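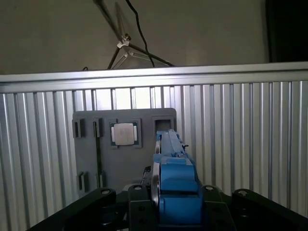 Gripper and processor on the fixture board, with the empty recess to the right of the chip.

1/ My cousin asked me at dinner when she can buy a robot that folds the washing. She knows I work with robots, so she thinks I have a secret date. I do not have it. But I promised her a serious answer and it became too long for a dinner, so I write it as a thread.

2/ In our shop we try small jobs: take a part from one pocket, put it in another pocket, close something, plug something. From outside it looks like nothing. A child of ten can do it while talking about football. For us it is weeks of work for each one.

3/ With a processor you cannot push and hope. It is a flat square thing and you have very little edge to hold. If the fingers come a bit rotated, the part turns in the grip, and then it arrives to the recess with one corner high.

4/ Last week I wrote down every try for one version of our program. 43 tries, 30 good. My manager was happy with this. I was thinking of my cousin. If you wash the dishes and 13 plates from 43 have a problem, you will not be invited to wash again.

5/ Cengiz Kaplan, who sits across from me, does not agree. He says a shop floor does not need perfect, it needs a machine that knows when it failed and stops. A person comes, fixes it, presses the button. One person can look after 3 such stations. I think he is right for the shop. In a kitchen, who is the person that comes?

6/ It is you. You come from the sofa. This was my cousin's face when I told her.

7/ The board is a big part of the trick and I want to be fair about it. It has pockets and holders, and they are screwed where we want them. At home there is no board. The sock is under the bed, or in the leg of the trousers.

8/ I worked before at Melter, on a line that packed hinges. There the robot was already very good, and it was a stupid robot. No learning, almost no sensors. Every hinge came in the same position, 400 in one box. When the supplier changed the box by a few millimeters we lost the whole morning.

9/ So when somebody asks "can machines do shop-floor chores yet", my answer is yes, for many years, if you build the floor for the machine. The new question is if they can do the chores on a floor which was built for people. There I say: some, slowly, with somebody watching.

10/ For the house I keep a small private list. Vacuum: yes, if you pick up the cables first. Dishes: the dishwasher is a robot too, we only stopped calling it so. Loading the dishwasher: no. Folding: I saw nice videos, and I would like to see the videos they did not post. Changing a bed: please ask me again when I am old.

11/ Somebody will write me that the hands are the problem. Partly, yes. Our fingers are plastic blocks and they do not feel much. But I have also seen a good operator do the same job by remote control with the same bad fingers, and she was much better than our program. So the hand is not the full story.

12/ What she does is very small. She touches the edge, waits a little, moves back half a millimeter, tries again with another angle. She cannot explain it well. I asked her two times and she said "it felt stuck" – but she has no force feedback, she only looks at a screen!

13/ My plan until December is modest. Same board, same part, but I want the program to notice when it is stuck and go back alone. If I get this I will be more proud than with a higher number in the table.

14/ To my cousin: buy a good drying rack. I will write you first if something changes.

15/ Two people asked already if I can share the log of the tries. I must ask at work, I think yes for the numbers and no for the code.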